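Brilldale Parade Ground

Brilldale Parade Ground is the drill square of the old Flistel Barracks, and I've been fond of it ever since my aunt took me there to see the bands. It's a big, plain stretch of tarmac with a saluting base on the north side, and it holds 134 soldiers in review order (I've got that from the garrison handbook, so blame them if it's wrong!).

The square was laid out for the Asfaw Rifles, who needed somewhere flat to practise after years of drilling on a sloping field. Their first colours were presented here in front of 2658 spectators, and the local paper grumbled for weeks afterwards about the state of the verges.

Colonel Sosina Hailu took the salute at the last full parade, on 25 November 2018. Four companies marched past, then the band played for longer than planned, and I lost all feeling in my toes. Ailsa Forsyth's short history of the barracks has a lovely chapter on the day, though she puts the saluting base on the wrong side.

The regiment has since moved to Bodness, and the square is used mostly for cadet training. Cadets drill there for eight weeks before their passing-out parade, and families can watch from the bank by the gate.
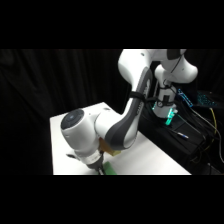

The bank gets very muddy in November, so I'd wear boots, and the gate on the Flistel side is the easier one to find if you're coming on foot.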